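Cómo encontré piso de alquiler (27/06/2023)

Ya tengo las llaves. Después de casi dos meses de visitas, firmé el contrato de un piso pequeño en la calle Drasdale, tercera planta sin ascensor. Pago 678 euros al mes, con el agua incluida pero sin la luz. Al principio yo buscaba algo más barato, pero en este barrio los pisos con dos habitaciones ya cuestan más de 750.

La agencia Jarkska me pidió 250 euros para reservar, y este dinero se descontó después de la fianza. Leí el contrato tres veces con el diccionario al lado, porque palabras como "prórroga" o "desistimiento" no las había estudiado nunca en mis clases.
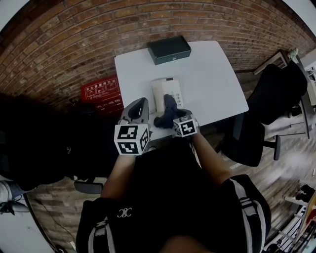 El propietario, Gianni Orlandini, me explicó con paciencia cómo funciona la caldera y me dejó cambiar el color del dormitorio. Solo me pidió pintarlo otra vez de blanco cuando me vaya.

Me falta todavía comprar una mesa y poner cortinas, pues por la mañana entra mucho sol. En septiembre viene mi hermana y quiero tener lista la segunda habitación. Si alguien conoce una tienda de muebles usados que lleve las cosas hasta un tercero, que me escriba, por favor.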